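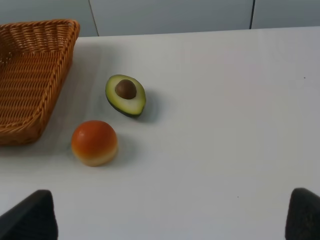
Sitzung 4: Stillleben mit Korb — Obst ordnen, Obst sehen

Skript zur Übung »Gegenstand und Fläche«, Nii Gyamfi
Stand: 30.04.2018

Zur Erinnerung aus der letzten Sitzung: Ein Stillleben beginnt mit dem Tisch, und der Tisch ist weiß. Wer Weiß für eine bequeme Farbe hält, darf seine Blätter vom April noch einmal hervorholen. Weiß ist dort grau, bläulich, an zwei Stellen leider auch rosa.

4.1 Der Korb
Geflecht verführt zum Fleiß. Man zeichnet Strähne um Strähne, und nach einer Stunde hat man einen sehr gewissenhaften Korb und sonst nichts auf dem Papier. Bitte zuerst die schrägen Seiten und den Rand anlegen, dann den Schatten auf der Tischfläche. Das Geflecht kommt zuletzt und nur dort, wo das Licht es braucht. Der Korb bleibt vorerst leer. Das Obst liegt daneben, obwohl es allen in den Fingern juckt, es hineinzuräumen.

4.2 Die halbe Avocado
Drei Töne genügen: blasses Gelbgrün im Fleisch, kräftigeres Grün zum Rand hin, Dunkelgrün für die Schale. Der Kern ist rund und braun und bekommt ein einziges Glanzlicht. Wer zwei setzt, hat ein Auge gezeichnet, und die Avocado schaut dann zurück.

4.3 Die runde Frucht
Ob Tomate oder Pfirsich, wird hier nicht entschieden; die Diskussion hat uns letztes Mal genug Zeit gekostet. Für die Übung zählt der Verlauf von Rotorange über Gelborange bis zum hellen Cremeton. Bitte nicht mit dem Finger verwischen.

4.4 Die Krümmung
Alles Gelbe und Gebogene wird auf den ersten Blättern zum Halbmond. Suchen Sie die Außenkante und die Innenkante getrennt — sie laufen nicht parallel, auch wenn die Hand das gern hätte.
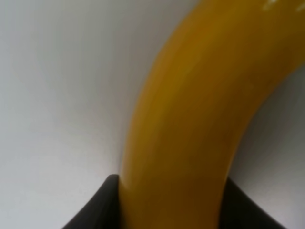
Die Schattierung folgt der Länge nach der Biegung: warmes Goldgelb an der Flanke, Ocker in der Mitte. Schwarz hat in diesem Schatten nichts verloren. Die Glanzlichter bleiben klein und werden ausgespart, Deckweiß gilt als Geständnis.

Aufgabe bis zur nächsten Sitzung
Zwei Blätter, eines nur mit Flächen, eines nur mit Schatten. Dazu eine kurze Notiz zur Anordnung, höchstens 2000 Zeichen. Der Rekord liegt bei 1345, und davon waren 100 eine Entschuldigung.

Abgabe im Fach Joubert, Papier bitte ohne Kaffeeränder.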